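Blog > Casa y ropa > Lavado a mano

Cómo lavar un jersey de lana sin que encoja

Jun 10, 2026 | Zoriana Hladun

Empiezo confesando que me he cargado tres jerséis en mi vida. El último era uno gris de Bodimska, una tiendecita de punto que me encanta, y salió de la lavadora con talla de muñeca (literal, se lo quedó la muñeca de mi sobrina). Desde entonces los lavo a mano, y en mayo me puse a ello con toda la ropa de invierno antes de guardarla. ¡Va de maravilla!

Lo primero es el agua. Yo la pongo a 29 grados, con un termómetro de cocina viejo. Si no tienes termómetro, mete la muñeca: tiene que resultarte casi indiferente, ni fresquita ni calentita. Y usa la misma temperatura para lavar y para aclarar, que los cambios bruscos son lo que más apelmaza la lana.

De jabón, poquísimo. Yo uso escamas neutras Olia, una cucharada rasa por barreño, y las disuelvo antes en un vaso de agua caliente que luego dejo templar. Si las echas directamente se quedan pegadas a la prenda y te pasas la tarde aclarando. Nada de suavizante, por favor, ni lejía, ni ese chorrito de quitamanchas que todos tenemos debajo del fregadero.

Le das la vuelta al jersey, lo hundes y lo aprietas despacio con las palmas, como si amasaras pan con muy pocas ganas. Sin frotar. Si hay una mancha en el puño, le pones una gota de jabón con el dedo y das golpecitos. Luego lo dejas quieto diez minutos y te vas a hacer otra cosa.

Para aclarar, vacía el barreño con el jersey dentro, apártalo a un lado y vuelve a llenar. Dos aguas suelen bastar, tres si te pasaste con las escamas. Cuando lo saques, sujétalo por debajo con las dos manos, porque mojado pesa una barbaridad y si lo coges de los hombros se te estira hasta las rodillas.

El secado es la parte larga. Extiende una toalla grande, pon el jersey encima, enróllalo todo como un brazo de gitano y aprieta por tramos. Después cambia a una toalla seca y dale forma con calma: mangas rectas, bajo alineado, cuello centrado. Yo lo dejo en plano en la habitación de invitados, con la ventana entreabierta y lejos del radiador, y le doy la vuelta a la mañana siguiente. Una vez seco ya se puede doblar.

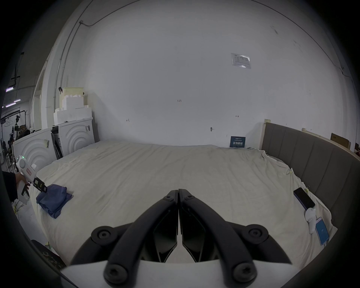
La cama, el mejor sitio para doblar.

Para doblarlo necesitas una superficie amplia, y en mi casa no hay mesa que gane a la cama. Jersey boca abajo, una manga cruzada sobre la espalda, luego la otra, y el bajo hacia arriba en dos veces. Los míos gordos los doblo solo una vez porque si no abultan muchísimo. Las perchas, para las camisas.

Mi vecina Zoia Prokopenko mete entre capa y capa un papel de seda y unas virutas de cedro. Yo copié lo del cedro y me salté el papel (pereza pura). Eso sí, guarda siempre la ropa limpia y completamente seca, que a las polillas les chiflan las manchas de comida.

¿Y si ya ha encogido? Prueba a dejarlo media hora en agua templada con un chorro de acondicionador de pelo, escúrrelo en la toalla y ve estirándolo poquito a poco. Con uno azul de mi padre recuperé bastante el largo de las mangas. Con el gris no hubo manera.

Otro día os cuento lo de las bolitas, que he probado dos peines y tengo opiniones.

Este sitio utiliza cookies propias y de terceros para mejorar tu experiencia. Si sigues navegando, aceptas su uso. Aceptar | Configurar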